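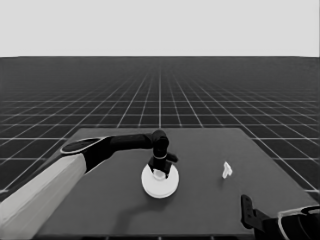 Reading time: 3 min

Sourdough in a Cold Kitchen: Our Term Project
by Lurdes Carrilho and Leonor Fonseca

When we first talked about what to do for our food science project, Leonor wanted to study cheese and I wanted to study anything that would not smell up the apartment we share. Bread was the compromise, and a very happy one, even if our neighbors at Skostisau (that's our residence hall, for anyone reading this from another campus) may be a little tired of being handed warm slices in the stairwell!

Our question was a simple one. Most recipes tell you to let the dough rise somewhere warm, and our kitchen in January is anything but warm. We wanted to know how much longer a loaf needs on a chilly counter than in a cozy spot, and whether people can taste the difference.

We kept one starter for the whole project, fed every morning with 100 grams of rye flour and the same weight of water. Leonor named it Pudeo, and the name stuck, so you will find it all through our notebook. The flour came from Piątek, the little grocery by the tram stop, where the owner kindly put bags aside for us once she heard what we were up to. In the end we baked 15 loaves, which is a lot of bread for two people and one very small oven.

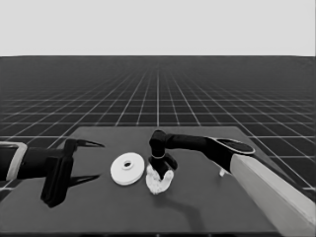 The cold loaves went on the counter next to the window and the warm ones went in the cupboard above the water heater. We marked the starting level on each jar of dough with a rubber band and checked it every hour until bedtime – and, I'll admit, a few times after bedtime too, when one of us got curious.

The warm doughs doubled by dinner time. The cold ones mostly needed the whole night, and two of them were still sluggish at breakfast, so we gave those until lunch. We had expected the slow loaves to be denser, but when we cut them open the crumb was as airy as in the others, and the crust came out darker.

For the tasting we invited our classmates over and gave everybody a slice of each with no labels. More of them liked the cold loaves, mainly for the sour flavor, though a couple of people said it was too much for them and asked for jam.

If we did it over, we would buy a proper thermometer for the cupboard. Ours was a fridge thermometer and we never quite trusted it. We would also like to try whole wheat, and Leonor still wants to do the cheese. Our thanks to our lab instructor for letting us borrow the good scale, and to everyone who brought butter.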